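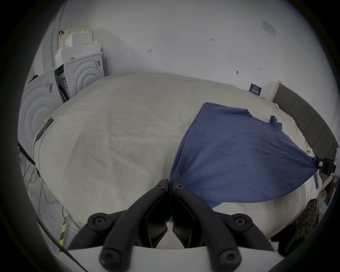

How often should a duvet be washed if it always has a cover on it?
Twice a year is plenty for most households, with the cover itself going through the wash every week or two.

FOR IMMEDIATE RELEASE
August 22, 2023

Griffiths opens free bedding care sessions in Stendedwood

STENDEDWOOD – Griffiths, the family-run linen and laundry shop, is delighted to announce a new series of free sessions on looking after bedding at home. The series is called Rornness and will run at the Stendedwood shop through to next June, with 12 sessions in all and a different topic at each one.

The idea came out of a customer survey we ran at the counter earlier this year. We had 734 replies, far more than we expected, and the questions people wrote on the back were wonderful. How do you fold a big cloth alone? Why does the filling in a duvet gather at one end? Is it worth mending a hem that has started to fray? We've built the whole program from those cards, and we can't wait to get going.

Sessions are hands-on and take place around a made-up bed in the back room of the shop. Early topics include:

Shaking out and airing a duvet, and getting the filling to sit evenly again
Folding large flat pieces on top of the bed, alone or with a partner
Cotton, linen and blends – what the care labels mean and which washes to avoid
Fraying hems, and a simple hand stitch to stop them going further
Storing winter bedding so it comes out of the cupboard fresh

The folding session was the surprise hit of our trial evening. People stayed well past closing time, swapping tips on dark cloths that show every bit of lint and pale duvets that show everything else! One couple worked out a way of folding a navy bedspread from opposite corners that we have since started using in the shop ourselves.

Everyone who comes along will go home with the Zultico care card, a fold-out guide printed in our own colours that covers washing, drying and storage for the fabrics we are asked about most. It fits inside a cupboard door. Spare copies will be kept at the counter for anyone who can't make it to a session.

You don't need to bring anything, though you are very welcome to bring a piece of bedding that's giving you trouble. Small items are best, as the room takes only a handful of people at a time. Children are welcome with an adult, and there is step-free access from the laneway behind the shop.

Sessions are free but places must be booked at the Griffiths counter. Each household may book up to 4 sessions at once, and a waiting list will be kept for the busier topics.

About Griffiths
Griffiths sells and launders household linen in Stendedwood. The shop offers duvet washing, hem repairs and a pickup service for larger loads.

Media enquiries: please ask for the Rornness desk at Griffiths, Stendedwood. Journalists are welcome to sit in on any session with a day's notice.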